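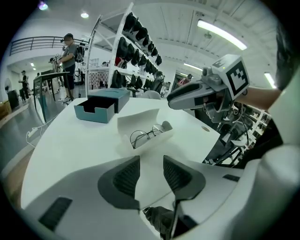

4 min read

3.2 Tray boxes and returns

Jarura packs its loose tea in small cardboard boxes with a pull-out tray. We compared these with the flap-top cartons used by Neketti, a shop of similar size. Both shops kept their usual products and prices during the trial.

Each shop gave us 200 customer forms, filled in at the counter between 18th June and the end of September. The form asked whether the box was kept, reused or thrown away, and for how long it stayed in the home.

Tray boxes were kept more often than cartons - mostly for buttons, stamps and receipts (Figure 3). Customers who kept one usually did so for at least five weeks. Eight forms mentioned a torn tray, and we left these in the count.

Figure 3. A tray box with its tray pulled out.

We did not ask about the price of the tea, which may have affected the result.

Comments

Jagadeesh Kartha: Did the cartons come in the same sizes? Section 2 only gives the tray boxes.

Vasanthi Varghese: Three sizes each. The table will be added.

Contact | Copyright Flidov Papers | Back to top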